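Snack shelf grows at Maswood food pantry

The food pantry in Maswood has opened a second shelf for biscuits and other small snacks, after many families asked for something to put in the school lunch bags. The new shelf stands beside the tea and is open from August, in the same hours as before. 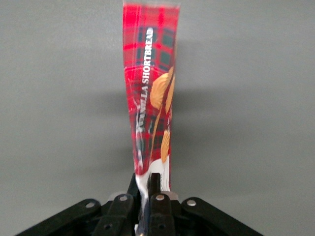

Arnar Steinarsdóttir, who takes care of the sorting, would like to receive more sweet things in small packets. Most welcome are plain biscuits, and the vanilla shortbread in red tartan wrapping is already a favourite with the older visitors – a crumpled wrapper is no problem if it is still closed. Each household can choose 2 packets at a visit. Donations can be left at the Poltach Street door until 5 p.m.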